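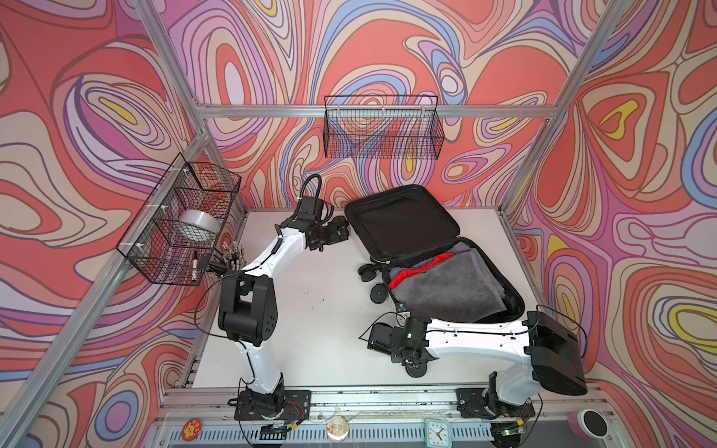

The suitcase test

My mother could pack for five in the time it took the kettle to boil. Two robot arms and an open case with a towel in it is where the machines have got to, and I'm told to be impressed. I am, a bit.

Halyna Skoryk, who has watched more than 200 attempts at this sort of thing, reckons towels are easy. Lids are the trouble, and zips she won't discuss.

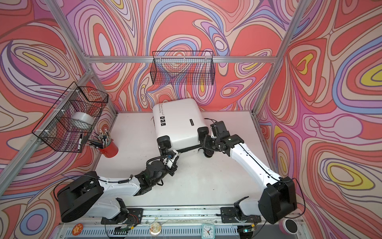 So I'll go on doing my own packing — badly, the night before.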